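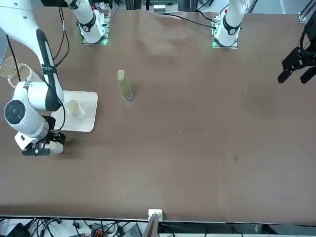
Right arm on cup duty, green lights on at both bases.

Welcome to the February page of the Akodach bench gallery! It's a short one, and it's mostly me telling you about the fault that cost us the better part of two weeks. If you came for the smooth stuff, the Ketex bottle runs are on the January page and they're lovely.

The job sounds like nothing. Pick up a paper cup, carry it over the brown table, put it down, let go. Both arms had been doing it happily since before the holidays (1,520 picks in the log, and yes, I was getting a bit smug). Then one afternoon the right arm closed on a cup and just kept closing. By the time I'd got my hand to the stop button the cup was as flat as an envelope. I laughed, swapped in a new one, hit start and it did it again.

Paper cups cost next to nothing, so that part didn't bother me much. What bothered me was that Hajar had been reaching in that same morning to straighten the tray, between cycles, the way we all did. Same gripper, same program. She went a bit quiet when we worked that out, and so did I.

We shut it down at 3:40 and I rang Magdy Erraji, who set up the grippers for us in the first place. He had me read out the force limit on each side. Left arm, 50, as it should be. Right arm, 400, and that's the factory default on our units. Somewhere in the last controller update the right side had dropped its saved settings and the left side had hung on to its own. No warning, no error, and the base lights stayed green the whole time. I'd been treating those green strips as "everything's fine" for months. On our setup they mean the arm has power and is ready to move, full stop. I've put a strip of tape on the monitor that says so in very large letters.

My first theory was the cables, by the way, and I was dead sure of it. You can see how the one on the outside of the right arm loops out, and I'd convinced myself it was tugging at the connector whenever the elbow folded in. Ettore De Luca spent a whole evening re-routing it for me and then politely putting it back. Sorry, Ettore!

So, what's different now. The controller reads both force limits at start-up and won't run if they don't match the sheet. Nobody's hands go past the thin white rim at the front unless the arms are stopped, and Corinne Strickland has made that a proper written rule, with a sign-off page. Moataz Abdelaziz also ran a soft foam block test on each gripper before we went back to cups, and we do that after every update now. It takes a couple of minutes and I grumble every time.

Since the restart we've done 975 picks on the right arm and no flat cups. We did have one tip over on release, but that was me setting the drop height too high, so I can't blame the update for it.

Still on the list: the Gikmont people want us to try a thinner cup, and I'd like a second stop button on the left side of the bench, where I can reach it without leaning. The bracket's ordered. The button is apparently on backorder until autumn.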